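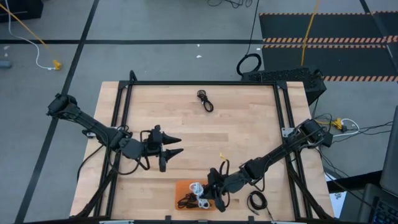
Can a machine do the boring jobs yet? (home and workshop)

Posted by zineb_ouali
Right, I've wanted to start this one for ages. My brother-in-law Lahcen Bennani runs the packing side at Mondwood, and every Sunday lunch we end up on the same subject: which chores could you hand over to a robot today, and which ones are still years off? I don't mean washing machines. I mean something with arms that picks up your mess and puts it where it belongs.

I'm hopeful! I've been following two-armed machines since last October and the change is huge. Folding a towel used to take them an age and now it looks almost normal. So, what would you trust one with, at home or at work?

Posted by sterham_steve
Nothing with a lid, nothing with a handle, nothing my wife's mother gave us.

Seriously though, I service machines for a living and the trouble is never the arm. Arms are brilliant. It's everything the arm has to hold. A tin of beans is the same shape every time you pick it up. A sock isn't. I'd say they can do tins.

Posted by kettleandcrumbs
Tins would do me, Steve. I put away a big shop every Sunday with a bad shoulder and I'd happily watch a robot do it slowly. People get so hung up on speed. If it takes 70 minutes while I'm out walking the dog, who cares?

Posted by lahcen_b
The brother-in-law here. Zineb didn't tell me she'd be using my name but never mind.

Speed matters at work even if it doesn't in your kitchen. We send out 113 boxes on a busy day and each one has a lead in it that has to be coiled, tied and laid in the tray. I've got two people on that bench and they can do it while talking about the football. That's what a robot has to beat.

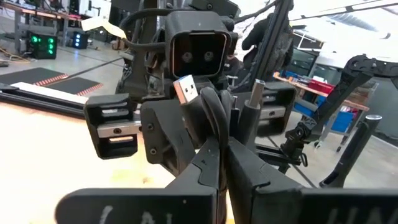 Cables are my test for all of this, and I'll get properly excited when a machine can take a drawer full of old leads and sort it without help. Think what's involved. It has to find an end, work out which loop belongs to which lead, and hold on firmly enough that the coil doesn't spring open. Look at that USB plug sticking up with its lead looped underneath, and those big black fingers either side of it. The plug is the easy bit, all flat sides. The coil is a different shape whenever it's put down. I still think we'll get there, and sooner than Steve reckons.

Posted by sterham_steve
I didn't say never! I said tins. But look at the size of those fingers next to the plug. I've got fat hands and I'd still back myself.

Posted by zineb_ouali
Fat hands with feeling in the tips, Steve. It's a different thing. I'm with Lahcen on cables being a good test, but I don't agree that it has to beat two people chatting about football. If it did the last 14 boxes after everybody's gone home, wouldn't that be worth having?

Posted by lahcen_b
Only if I don't have to check all 14 in the morning.

Posted by pogle
Has anyone tried the Cleveo? A neighbour has one on trial. It wipes the worktop and it's really good at it, goes round the toaster and everything. Then it met a wet teabag and just pushed it up and down for a bit. I was cheering it on by the end.

Posted by kettleandcrumbs
Ha, that's my teenager. Would it load a dishwasher?

Posted by pogle
Plates yes, cutlery no. Forks stick together and it picks up three. They've said an update is coming.

Posted by zineb_ouali
Plates is still most of the job in our house – during Ramadan we had the whole family round night after night and I'd have kissed anything that loaded plates at midnight. Put me down for one when the forks are sorted.

Posted by sterham_steve
You'd still be scraping them first.

Posted by zineb_ouali
Gladly! Anyone else got one on trial? I'd love to hear about laundry, especially fitted sheets.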